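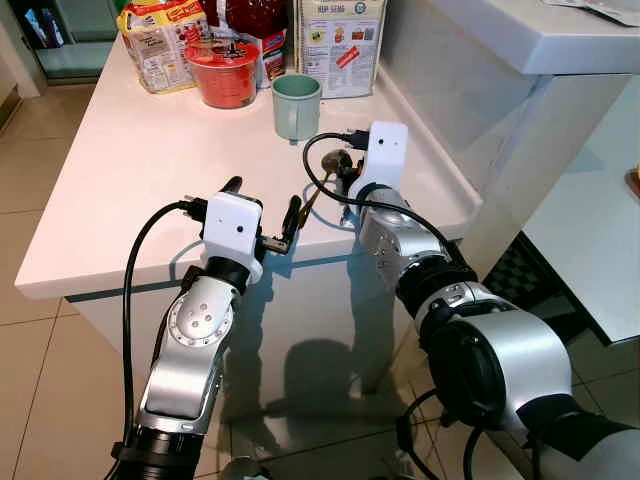 Kitchen and bath exhaust: results of the riser survey and what happens next

The exhaust survey at Conbridge is finished and the report from Ruiz-Ortega has been accepted. It covers all 135 apartments. The full document, with the riser diagrams and the readings for each apartment, can be read at the management office or requested by email. What follows is a shorter account for residents, written by Sadia Mengal of the building services office.

How the system is laid out

Conbridge has central exhaust. Each kitchen and each bathroom has a grille in the wall or ceiling, and behind the grille is a short branch duct that runs to a vertical riser. The risers go up through the building to fans on the roof. The fans run all the time at low speed. There is no switch in the apartment, and turning off a light or a breaker will not affect them.

The fans pull a steady amount of air out of each room. Replacement air comes in through the trickle vents above the windows and, to a smaller extent, under the apartment door from the corridor. The corridors have their own supply of filtered air and are kept at a slightly higher pressure than the apartments. When this works as designed, air moves from corridor to apartment to riser to roof, and cooking smells do not travel between neighbors.

A range hood is a separate matter. The hoods installed in the original kitchens are recirculating units. They pass air through a grease screen and a charcoal filter and return it to the room. They are not connected to the riser. A number of residents have assumed otherwise, which is understandable, as the hood and the exhaust grille are often close together. The hood handles grease and some odor. The grille handles moisture and everything else.

What was measured

The Ruiz-Ortega crew took an airflow reading at every accessible grille using a capture hood, which is a fabric funnel that seals against the wall and feeds the air through a meter. In apartments with more than one bathroom, each grille was read separately. Windows were closed during the test and trickle vents were open. Where the trickle vents had been taped or painted shut, the reading was taken twice, first as found and then with an entry door open, so that the effect of the blocked vents could be separated from the condition of the duct.

The crew also measured static pressure in each riser at the roof, at mid-height and at the lowest branch. Together with the grille readings, this shows where air is being lost. If the pressure at the roof is good and the pressure at the bottom is poor, there is a leak or an obstruction in between. If the pressure is good all the way down and one grille is weak, the problem is in that branch.

Including pressure taps and repeat readings, the report contains 729 measurements.

What was found

The roof fans are in fair condition. Belts on two of them were loose and have been tensioned. The motors draw the current they should, and the bearings are quiet. No fan needs to be replaced this year.

Most of the risers are also sound. The exception is riser 3, which serves the kitchens on the courtyard side. Pressure in this riser drops sharply below its midpoint. A camera was lowered from the roof and showed two joints where the original sealant has dried out and pulled away from the metal. Air from the shaft is being drawn in at these joints, so the fan is moving a normal volume of air but less of it comes from the kitchens below.

In 19 apartments, at least one grille was below the acceptable range. Those on the lower part of riser 3 are explained by the leaking joints. The rest have local causes, and the report lists them by type:

Grilles clogged with grease and lint. This was the most common finding.

Dampers closed by hand. Behind each grille is a small round damper that was set when the building was commissioned. Some have been turned fully shut, probably to reduce noise or drafts.

Grilles replaced with decorative covers that have too little open area.

Branch ducts crushed or partly disconnected during kitchen renovation. In each case cabinets had been extended upward and the flexible section of duct had been pushed aside to make room.

Private fans connected to the riser. This is the most serious item and is covered below.

Private fans and ducted hoods

A ducted range hood must not be connected to a riser at Conbridge. The risers are designed to run below room pressure along their whole length. A powered hood pushes air into the riser faster than the roof fan can remove it. Near the connection, the riser goes to positive pressure, and air flows out of the neighboring grilles into other people's kitchens. The grease carried in the air then settles inside the riser, where it is hard to reach and is a fire concern.

The same applies to inline booster fans and to bathroom fans with their own motor. They improve the flow in one apartment at the expense of the ones above and below.

Owners of apartments where a private fan was found have been contacted individually. The fan has to be disconnected and the opening closed with a sheet metal cap. Tape is not acceptable as a permanent closure. The cost of disconnection is the owner's. Resetting the grille damper afterward is done by the building at no charge.

Planned work

Derkach has the contract for the repairs. The work is divided into two parts.

The first part is the sealing of riser 3. The two failed joints will be reached through access panels in the service closets, so no kitchen walls need to be opened. The joints will be cleaned, bridged with a metal collar and sealed with a water-based duct mastic. The other joints in the same riser will be inspected at the same time and sealed if the edge of the old compound can be lifted. The roof fan for this riser will be off between 9 a.m. and 4 p.m. on working days while this goes on. Residents on the courtyard side should expect weaker kitchen exhaust in those hours and may want to open a window while cooking. Bathroom exhaust is on separate risers and will keep running.

The second part is rebalancing. Once the leaks are closed, more air will be drawn through the lower branches and the old damper settings will no longer be right. Derkach will visit each apartment on riser 3 to reset the kitchen damper, and then lower the speed of the fan to match. The visit takes a few minutes. Please clear enough space below the grille for a small stepladder. Items stored on top of cabinets directly in front of the grille should be moved beforehand.

Rebalancing has to be done in order from the top of the riser to the bottom, and then checked again in reverse. If one apartment is missed, the settings for the others are off. For this reason the appointments cannot be moved as freely as those for other work. Notice will be given by letter, and residents who will be away can leave written permission for entry at the office.

Fan controls

The fans currently run at one fixed speed. The report recommends variable speed drives with a pressure sensor in each riser, so that the fan holds a constant suction whether the dampers downstream are open, closed or dirty. A quotation has been obtained for a Zunel controller on riser 3 as a trial. It would log riser pressure continuously, and a drop in pressure would show up in the office before it showed up as a complaint. No decision has been made. If the trial goes ahead, the controller will be fitted after rebalancing, and the other risers will stay as they are until a full heating season of readings is available.

What residents can do

Clean the grille. The faceplate pulls straight out. Wash it in warm water with dish soap, let it dry, and push it back in. Twice a year is enough for a bathroom and every two months is reasonable for a kitchen.

Leave the damper behind the grille alone. If it has been moved, do not try to guess the original position. Report it and it will be reset.

Keep the trickle vents open, including in winter. A closed vent makes the apartment pull its air from the corridor and through gaps around pipes, and this is how most odor complaints begin.

Do not fit a weatherstrip or brush to the bottom of the entry door unless it came from the building. The gap is part of the air path.

To check whether a grille is drawing, hold a single sheet of toilet paper flat against it and let go. The sheet should stay in place. If it slides down or falls, clean the grille and repeat the test with the windows closed. If it still falls, send a note to the office with the apartment number and the room - kitchen, main bath or second bath. Apartments listed in the report do not need to write in again.

Charcoal filters for the original range hoods are stocked at the office and are sold at cost. They cannot be washed. The metal grease screens can go in the dishwasher.

Renovation applications

The application form has been revised. From June, any kitchen or bathroom project that touches a ceiling, a soffit or an upper cabinet has to include a drawing that shows the exhaust branch and its clearance. The office will inspect the duct before it is closed in. Applications already approved are not affected, but owners with work in progress are asked to call before the cabinets go up so that the branch can be looked at while it is still exposed.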